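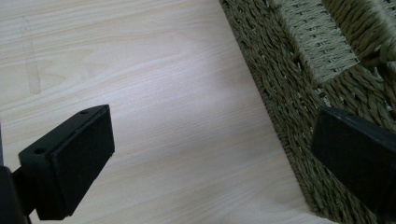 The Basket Problem

By the time Urmila Goel got the planner to stop lying to her, it was past nine at night and the lab smelled like somebody's reheated dal. Hers, probably. She had left it by the build server and forgotten it twice.

"Run it again," said Mohit Khurana from the floor. He was lying flat on his back under the other desk with a laptop on his stomach, a position he claimed was good for reading logs.

"It's the same seed."

"I know. I want to watch it be wrong again. I think I'm starting to like it."

She ran it again. On her monitor the planner, which was called Stundness after a typo in its first commit message, drew a fan of thin green lines through the air over the table. Every line was a way the hand might travel. Most of them faded out as the cost function got to them, and one stayed and turned bright, and it went straight down through the wall of the basket as if the basket were fog.

"Beautiful," said Mohit. "Confident. No notes."

The trouble was the weave. Urmila had worked this out on the bus that morning, or thought she had, and had been so pleased that she missed her stop and walked back uphill grinning. A cardboard box was easy. A box gave you flat sides, and the perception code (Begay, older than Stundness and much grumpier) turned flat sides into flat planes and everyone went home. But seagrass was all twists and little dark gaps. Begay looked into those gaps and saw depth. It saw places where there might be nothing at all, and being an honest piece of software it said so, and it handed Stundness a basket full of holes.

And Stundness, handed a hole, would go through it. Why wouldn't it?

"What's the voxel count on the near wall?" she asked.

Keys clicked under the desk. "1,317 occupied."

"And unknown?"

"243."

"There! That's our fog. Those are the gaps."

"Some of those are gaps. Some of those are the hand getting in the way of the basket."

She turned her chair all the way around to look at him, or at his shoes, which were the part available. "Say that again?"

"The right finger's over the wall. So we mask the finger out, right, so it doesn't plan around itself. And whatever's behind the finger, we just don't know. So it's unknown. And unknown costs..." He stopped. She could hear him scrolling. "Oh, no."

"What does unknown cost?"

"Urmila, unknown costs zero."

She laughed so hard she had to put her tea down. Zero! All week she had been tuning weights, nudging the clearance term up and down by tiny amounts and writing the results in a notebook, and underneath it somebody had decided that any place the camera couldn't see was free to drive through.

"Who wrote that?" she said.

There was a long silence from the floor.

"It was September," Mohit said at last. "I was tired. It was a placeholder."

"There's no comment on it!"

"There is a comment. It says 'fix.'"

She came down and sat on the carpet next to him so they could both see the laptop. She loved this part. She had tried to explain it to her sister once, over the phone, how you could spend days pushing on a wall and then lean on it in a slightly different place and feel the whole thing swing. Her sister had said it sounded stressful. But it was the best feeling Urmila knew, better than the demo after it, better even than the demo working.

"Don't just make it expensive," she said. "If unknown costs a lot, it'll be scared of everything. It'll never reach past its own fingers."

"So it remembers." Mohit propped himself up on one elbow. "It saw that wall before the finger got there. Five frames ago it had a perfectly good look. We keep the old answer and let it go stale slowly."

"And the gaps in the weave?"

"Close them. If a gap's got basket on both sides and it's smaller than a fingertip, it's basket."

"It's basket," she repeated happily, and reached over him to type it in as the name of the function.

They argued over how fast a memory should fade. Mohit wanted it quick, in case somebody moved the basket. Urmila wanted it slow, in case the hand hung about. They tried his number and the green lines bent away from the wall, held there nicely for a moment, and then one by one came drifting back toward it as the old frames expired. It was a bit like watching someone forget why they'd walked into a kitchen. They tried her number, and the lines stayed out. Then Mohit shifted the basket sideways in the simulator, and Stundness politely steered clear of a basket that was no longer there.

"Half and half?" he said.

"No, wait. Wait, wait. Why should it fade by the clock at all?" She was already up on her knees. "It should fade when we look. If the camera gets a clear view of that spot and sees nothing, throw the memory out right away. If it's covered, keep it. The clock's got nothing to do with it!"

Mohit looked at her for a while. Then he handed her the laptop.

It took 2 tries to compile, the first one failing over a bracket, and then the tests went by in their slow column. The one called Hulgate failed, as it always did. Hulgate checked for a sensor they had taken off the rig before Urmila was hired, and neither of them had the heart to delete it.

"Same seed," said Mohit.

"Same seed."

The fan opened over the table. She watched the lines spread and thin and fade, and she noticed she was holding on to his sleeve. One line brightened. It rose, went up past the wall with room to spare, tipped over the rim and came down inside the basket in a curve she would have been proud to draw by hand.

Mohit made a noise like a kettle.

"Again," she said. "Different seed. Then let's slide the basket over while it's covered and see if we can fool it."

"Tarenska's in at eight to see this, you know. We could go home. We could sleep."

"Do you want to?"

He was already typing in a new number. Urmila went to find the dal, which was cold, and brought back two forks.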